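4.2 Where things come to rest in shared sitting rooms

The interviews gave us a fairly clear account of what residents said they did with rubbish and loose items. The room visits gave a less tidy one. In this section we deal with the second, and in particular with the surfaces that people did not name as storage when asked.

Visits were made to 28 shared sitting rooms in Pemerley and Platton. All were used by adults who were not related to one another. Each was visited once, in the afternoon, and residents had been asked not to tidy up beforehand. Kordestani and Wong recorded each room separately and then compared their sheets. Where the sheets disagreed, the item was left out.

We sorted loose items into three groups. "Spent" items were those with no further use to anyone, such as food wrappers and used tissues. "Resting" items were those a resident would want again, such as a cardigan or a charger. "Undecided" items were those where the coders could not tell, and carrier bags made up a large part of this group. A bag on the floor may be rubbish, or it may be the bag that somebody means to put rubbish in. We had hoped to settle these by asking, but residents often could not say either, and two people in the same house gave opposite answers for the same bag.

Soft seating mostly held resting items. Cloths, throws and clothing were left on the seat near the back or arm, and people sat beside them. In the interviews this was hardly ever called mess. One resident of the Amini house told us that a blanket on the sofa "is just where the blanket lives", although it was folded in a cupboard on the plan she had drawn for us ten minutes earlier.

Tables mostly held spent items, and these were mostly small. Folding tables had more of them than fixed ones. Heydari's earlier suggestion was that a folding table is treated as temporary and so is cleared only when it is put away, which in these rooms was seldom. Our visits fit with that but do not prove it. In 7 of the rooms the folding table had not been folded since the present residents moved in.

Distance to a bin made less difference than we expected. We had assumed that a wrapper would be left on a table when the bin was across the room or in the kitchen. In practice wrappers were left within arm's reach of a bin as well (Figure 3). Bins in sitting rooms were used, but mainly for tissues, and mainly by whoever was on the sofa.

Figure 3. Sitting room with sofa, wastebasket and folding table. Spent and undecided items are present both in and outside the bin. 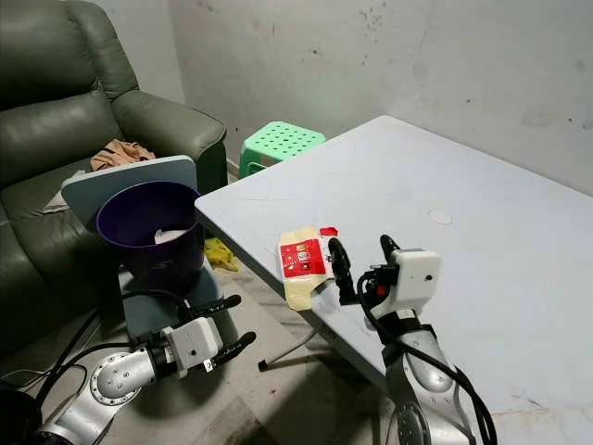 The position of the bin also depended on what else had to fit in the room. Few residents had chosen a place for it. It went into the gap left between larger pieces of furniture, along with stools, trays and boards that had no other home, and it was moved when somebody needed to get past. Hosseinzadeh noted that bins in such gaps were often described by residents as being "by the door", where they had stood at an earlier date.

We did not score rooms for cleanliness. Marks on walls and wear on table tops were written down on the sheets but are not used here, as they say more about the age of the let than about the people in it.

The main limit of this part of the study is that each room was seen once. A wrapper seen at three o'clock may have been in the bin by four. The diary sheets in section 4.3 go some way towards dealing with this.

Last updated 5/7/20

Comments

P. Daneshvar
Was the kitchen bin counted if it could be seen from the sofa? In open plan lets that would change the distance figures quite a bit.

Jonine
We have had the same folding table up for three years so I recognise this. The bag under ours is for recycling, or so I am told.

Clifford Wong
To P. Daneshvar: no, kitchen bins were left out even in open plan rooms. It is in the coding notes but should have been in the main text.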